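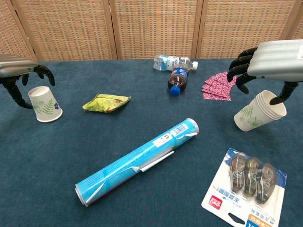

A buyer in the reviews under our old listing put it bluntly: paper cups with leaves on them hold the same coffee as paper cups without, so why pay for the leaves? Fair question. We had it ourselves when Runbridge sent over the Fana table range, and we still only half agree with the brochure.

Fana Paper Cups, Fern and Flower
Item 1471
Sold by the sleeve of 21 or the case of 200
In stock, ships from Kwiatkowski Party Supply

What it is
A white paper cup with a green fern-leaf pattern and a small dark blue flower. The cups nest, so a sleeve takes up very little room on a table. They also cling to each other. Pull from the open end and you will now and then come away with two. Twist a little as you pull.

What the maker claims
"Suitable for hot and cold drinks." We filled a few with fresh coffee and left them for the length of a meeting. No leaks, but the wall is single and your fingers will know about it. If you are serving tea straight from the kettle, order the Trelico sleeves or buy a different cup. For juice and water we have no complaint.

"Elegant enough for any occasion." It's a paper cup. The print is pleasant, and it looks better on a plain dark cloth than on anything busy. Would we put it out at a wedding? Probably at the lemonade end.

"Stackable after use." So is every cup with a narrower base. Rinse first or don't bother.

Napkins to go with it
Item 2555 is the pink napkin with the magenta and white print. The brochure calls it a match for the cups. We don't see it, since there is no pink on the cup anywhere, but the two sit together well enough if you like color. Fan them out a bit so guests can pick up one at a time. Anyone who wants a quiet table should get plain white and save the money.

Not included
Lids, cup sleeves, tablecloth, water bottles. We had emails in July asking about lids. Fana doesn't make one for this cup, and the lids we tried from other ranges popped off.

Returns
Unopened sleeves and cases only. Opened cases can't come back, even if most of the cups are still inside.

Page last checked 2025-08-26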